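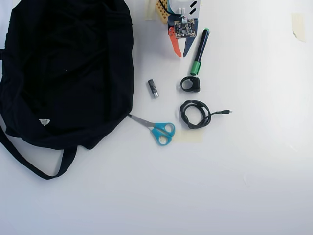 Bag kit, bench 2 — August 2026

Started the repack of the Stotville field bag. Black fabric bag and one marker on the white table, nothing cut or sewn yet.

Bag: matte black, soft, does not hold its shape lying down. Small white triangular tag or patch low on the left side. Leave it on; Arsalan Jadoon uses it to tell this bag from the Lodhi one. Long black strap, to be shortened. Current length goes in the log under item 348 once measured flat.

Marker: navy barrel, green cap. Goes in the side pocket, cap up. Trial label on scrap cloth to be checked after 24 hours, then rubbed with a damp rag.

Contents list is still the June version. Two lines need changing:
Line 6: Gresov tape measure replaces the folding rule.
Line 9: spare labels, 222 in the box at last check. Take one sheet only.

Target packed weight 1857 g with strap. Yung-ching Tsai has the scale in the Orau room — ask before moving it.

Open: whether the strap should be sewn or held with a slider. Slider is easier to undo. Try that first on the old strap.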